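# Worktop board keeps rocking on its frame, and the joint to the table behind won't close

**Siiri Pitkänen**, 11/04/2018

I have a steel frame bench, 88 cm long, bought second-hand without a top. I cut a white melamine board to suit and laid it across the two long rails. It rocks. If I press on the front left corner the back right corner lifts by a couple of millimetres, enough to spill a full cup.

What I have tried so far:

- turning the board over (it rocks the same way)
- turning the board end for end (same again)
- screwing the adjustable feet up and down until a spirit level reads true on the front rail
- felt pads under two corners, which helped for a week and then squashed flat

The board is 18 mm thick and I checked it against a long steel rule. It is flat to within what I can see by eye. The floor is old tile over concrete and is not level.

The second matter is that the bench butts up against a wooden table, and there is a gap between them that is wider at one end. I would like to close it without fixing the bench to the table, as the table has to move in March each year when the room is painted. Crumbs and pens go down the gap.

Is the frame twisted, and if so can it be put right without taking it apart?

---

**Tanner Hawthorne**

Frame is twisted. Bolt the board down hard at all four corners and it will pull straight. Done it on three benches.

---

**Joanne Pickering**

I would not bolt it down yet. Pulling an 18 mm board onto a twisted frame puts the twist into the board, and melamine-faced chipboard does not recover from that. The screws also tend to work loose within a year, as chipboard holds a thread poorly near an edge.

You have turned the board over and end for end and the rock stayed in the same place, so the board is not at fault. A level on the front rail tells you about the front rail only. You need to compare the two rails with each other.

1. Take the board off.
2. Stretch a thread from the front left corner of the frame to the back right, and a second from the front right to the back left. Keep both tight and at the same height above the rail at each end.
3. Look at where they cross. If they just touch, the rails are in one plane. If there is a gap, or one thread pushes the other, you have twist.
4. Swap which thread is on top and look again, so you don't mistake a sagging thread for a good result.

If there is twist, raise or lower one foot only, a quarter turn at a time, until the threads touch. Do not chase it with two feet at once. The bench may end up slightly out of level on your floor, but it will be flat, and flat is what stops the rocking. Level it afterwards by moving both feet on one side by the same amount.

If the feet run out of travel, slacken the corner bolts, set the threads right, and tighten the bolts again in small steps, going corner to corner. I use a Guthrie 26 mm shim pack for the last fraction. Any thin hard plastic will do. Felt and rubber creep under load, as you found.

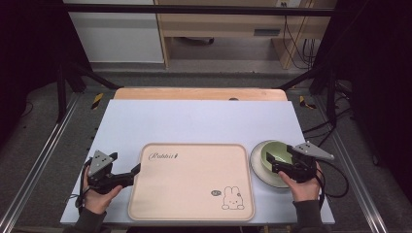
Closing the joint is easier once the frame is flat, so leave it until last. Measure the gap at both ends and at the middle. If it tapers evenly, shift one end of the bench. If it does not, one of the two edges is not straight and you need a filler strip. Check the corners too: where the table behind is rounded at its corners, as the light wooden one is behind my white top, the gap opens out there whatever you do, and a straight strip should stop short of the curve. Fix the strip to the underside of the bench top, let it project beneath the joint, and leave the table free to move.

A test for the finished job is a bowl of water filled close to the rim. Lean on each corner in turn and watch the surface.

---

**Siiri Pitkänen**

The threads were 3 mm apart at the crossing. One foot, the back right, took it out in just under two turns. No rock now with the board simply resting there. The gap tapers evenly, so I will shift the left end and see whether I still need the strip.

---

**Corina Gisler**

Adding to the above for anyone with a Vavia frame: the feet on those have a lock nut under the plastic cap. If you don't tighten it after adjusting, the foot creeps back and you will be doing this again. 13 mm spanner.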